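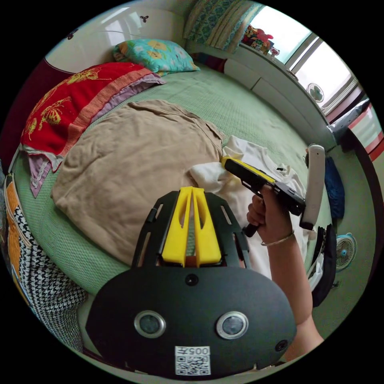

A bed with a pale green quilted cover.

The quilt on the bed and other winter disagreements
10 Jul 2026

Every winter the Menzies Street Neighbourhood House newsletter receives letters about bedding. We don't ask for them. We ran a small piece in April on airing woollen blankets and the replies have been arriving ever since, some typed, one on the back of a chemist's receipt. So this month's household column is given over to the doona question, in the hope that it can then be put away with the summer sheets.

There are two camps. The first holds that a bed should have layers: sheet, blanket, another blanket, something quilted on top, all tucked in so firmly that getting into it is like posting yourself. The second camp owns a doona and considers the matter closed. Most households in Stumberg contain one person from each camp, which explains the tone of the letters.

The layers people have history behind them. Older weatherboard houses in this town were built by people who believed a draught was good for the lungs, and a bedroom on the south side in July can be colder than the fridge. A stack of thin covers lets you peel off one at a time as the night goes on. It also lets the whole lot slide to the floor at three in the morning, leaving you with the top sheet and your thoughts.

The doona people say theirs takes seconds to straighten. True, if you leave out changing the cover, a job that ends with a grown adult inside a large cotton bag looking for a corner. We have been sent several methods. The one where you turn the cover inside out, hold the far corners through the fabric and shake works well enough in a room with a high ceiling and no lamp. The burrito method was explained to us over a page and a half, with arrows. We followed it to the end and had a very neat roll.

On washing, there's more agreement than you would expect. Read the label, then believe the label. A quilted cover that goes into the machine with towels comes out with lint in every line of stitching and you'll be picking at it until Christmas. Wash it alone, use less powder than you think, and don't start at four in the afternoon in the middle of winter. The machines at the Tralloser laundromat are big enough for a queen size, take coins only, and the dryer on the left runs hotter than the one on the right whatever the dial says. Take a book. The magazines there are mainly about boats.

Drying at home is a matter of patience and fence. Two lines are better than one: drape it across both so the air can get underneath, and turn it at lunchtime. Anyone who pegs a wet quilt by its corners deserves the shape they get.

Then there is storage. The vacuum bags come up in nearly every letter. They do shrink a doona to the size of a paving slab, and they do quietly let the air back in, so that one day in spring the linen cupboard opens by itself. An old pillowcase costs nothing and keeps the dust off. Lavender is optional. The moths around here seem to regard it as a garnish.

If you have spares, the Urkuner op shop is taking clean blankets and quilts until the end of the month, at the side door, in the mornings. No pillows please, and no electric blankets, however lightly used.

Next month's column is on descaling kettles. Letters on that subject should be kept to 100 words.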